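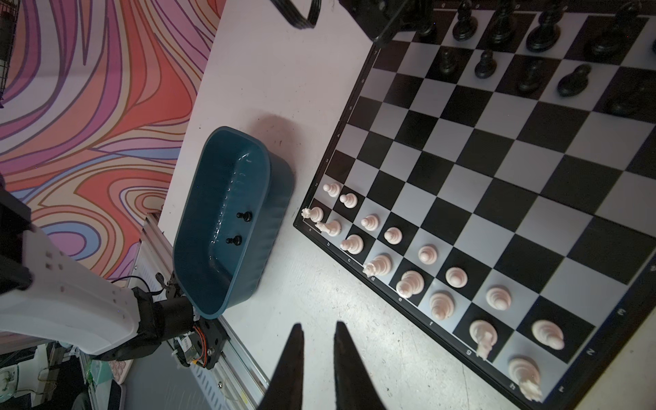

Posted by the Flaltley bench in May | Filed under: robots, slow progress

So the chess set is my whole life now. I promised an update on the two-arm project and then went quiet for weeks, and the reason is that I've been collecting demos every evening after dinner and by the time I'm done I don't want to look at a keyboard.

The task, for anyone new: set up the board, and get pieces between the board and the bin without wrecking everything else. I started with blocks, got bored of blocks, and figured chess pieces would be more fun. They are more fun! They are also skinny, tippy and packed shoulder to shoulder, and every one of those things is a pain when you're driving a gripper by hand. The white side was all standing in its two rows when that view from the wrist was taken, with two black pawns in the blue bin and one black piece lying flat on the board.

I keep the ones with a fallen piece, by the way. My first batch was super tidy because I restarted any time something fell. Then I trained on it, and the first time the arm knocked over a pawn it just hovered there like it had forgotten why it came into the room. It had never seen a piece on its side, poor thing. Now if something falls I go back and stand it up as part of the same episode, even when that takes four tries and I'm muttering.

Where things stand: 113 good episodes on the black side, a lot fewer on the white. The folks on the Drumik forum keep telling me 500 is where a task like this starts to feel solid, and one guy's build log has 1040 for what is basically putting socks in a drawer. I'm trying not to think about that guy.

My pace is 20 episodes in a good evening. A bad evening is six and a headache.

Some stuff I've changed since last time. I turn the board a little between sessions, so the rows don't always line up with the table edge. With the board square every single time, the policy (I'm using Vutov's training scripts, mostly untouched) learned where the table was and pretty much ignored the squares. I move the bin too. Not far, a hand's width or so, but I was surprised how much that helped.

I also slowed way down on the approach. When I'm tired I swoop in, grab, and swoop out, and then the arm learns to swoop, and it doesn't have my eyes. The pawns are forgiving if you come in from above. The knights I've had to learn one at a time, and I still grab them by the nose more than I'd like.

Still on my list: the wrist view gets confused in the back row, where the king and queen and bishops crowd together. I might try the Sýkora fingertips, the narrow ones, but swapping tips partway through means the old episodes and the new ones won't match, and I really don't want to start over at zero. If you've mixed two kinds of fingertips in one dataset, tell me how it went, the comments are open again.

Next up is more white side. Rooks first, I think, then I'll work in from the corners and see how long my patience lasts.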